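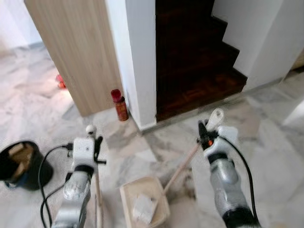
White-and-grey marble floor tile, the look everyone is after this year.

Opinion > Homes > Against the easy-clean house

Every few years the people who sell us floors decide that the last floor they sold us was a mistake. Carpet was dirty, so we had laminate. Laminate was cheap-looking, so we had oak. Now oak is dated and high maintenance, and we are all to have large pale tiles with grey veins in them, running from the front door to the back wall without a break. The word used to sell them is "easy-clean". I have been hearing it for so long that I have started to wonder what it means.

I spent a wet morning in January at the Cullinane showroom, where a very patient man walked me through the Pravel range. Pravel comes in 37 finishes. I asked him which was the easiest to clean and he said they all were. I asked which was the hardest and he said, after a pause, that it depended on the customer. He then showed me a leaflet of recommended products, and there were a good many of them for something that needed only a damp cloth.

My trouble with "easy-clean" is that it describes the wiping and leaves out how often you have to do it. An old brown carpet is hard to clean, and so people hoover it and otherwise leave it alone. A shiny pale floor takes a minute to wipe and shows a hair from across the room. You wipe it after breakfast, and again when somebody comes in from the garden, and by the evening there are footprints by the fridge. Each wipe is easy. I would like to see the whole week added up.

Fiachra Gallagher, who had his ground floor done two years ago, disagrees with me and has asked me to say so. He likes his floor. He says it is cool in summer and that he can see what he's dealing with. I accept both points. I also notice that he now leaves his shoes in the porch, and that he has bought a special mop, then a better mop, and then a set of felt pads for the chairs. When I put this to him he said those were one-off costs. Perhaps they are. The mop heads don't seem to be.

Then there is the price. The quote I was given for a kitchen and hall in Flirkau was 3122 euro, fitted, with another 323 for sealing the grout. I hadn't known that grout needed sealing. It came up on the second page, below the delivery terms, along with the advice to have it done again "as required". I asked how I would know when it was required and was told that the grout would start to look dirty. So the easy-clean floor has lines running through it that get dirty, and these are dealt with separately.

I don't think anyone is lying here. The tile itself probably does wipe down well. But a floor isn't a tile, it is a lot of tiles with gaps between them, in a house with a dog in it -- and the leaflet is written about the tile.

Ruairí Ní Chonaill has fitted floors in and near Cillov for most of her working life, and she was blunter than I expected. People choose pale, she told me, because they have seen it in pictures of rooms where no one is cooking. Her own kitchen has dark red quarry tiles that were down when she moved in. She washes them when they need it, and she wasn't able to tell me when that last was. She also said she would happily lay pale tile for anyone who asked, and please not to put her out of business.

I know how this sounds. There is always somebody ready to say that the old lino was fine. Some old lino was horrible, and I grew up with a bathroom carpet I wouldn't wish on anyone. If you like marble, or things made to look like marble, and you have the money, put it down and enjoy it. Liking it is a perfectly good reason.

What I won't swallow is the idea that it saves work. We were told the same about glass hobs, white worktops and those taps that show every drop of water. In the showroom I timed myself reading the care instructions for one Pravel finish, and it took 90 seconds, with two warnings about vinegar. My current floor came with no instructions. It is a sort of speckled brown, it has been down since before I bought the place, and I'm keeping it until it lifts.

We use cookies to remember your settings and measure visits. Accept | Manage choices

Contact us | Copyright, all rights reserved | Back to top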